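Moved into the Driscombe Street apartment in February and have now learned more about shared laundry rooms than I ever wanted to. A thread.

There are 7 machines for 131 apartments. Two of them have had a sign reading "back soon" on them for so long that the tape has yellowed.

You pay with the Hotlow app. The Hotlow app needs a signal. The laundry room is in the basement. You see where I spend my evenings (on the stairs, holding my phone up like a torch).

The app will only sell you credit in blocks of $20. A wash is $2.75. I did the math and gave up at the point where my grandchildren inherit the balance.

There's a sign-up sheet too. Anca Iordache has the 6 a.m. slot on it, in pen, through what looks like 2099.

I asked her if we could trade once. She said she'd think about it. She's a very thorough thinker.

Dryer 4 has two settings, damp and kiln. My good sweater now fits a medium-sized cat.

Anyway, tonight I got a slot, so I'm folding at a normal hour like a person with connections.

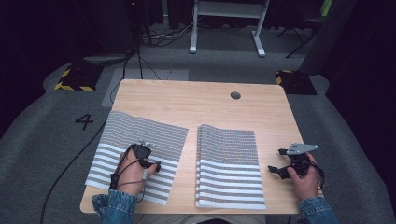 Gray and white stripes, one flat, one folded. Progress.

Someone asked if I've looked into buying my own washer. The lease has a whole paragraph on that. The fine is $400, which is 145 washes, or one sweater.

Slot's up. Going down to see who's moved my socks.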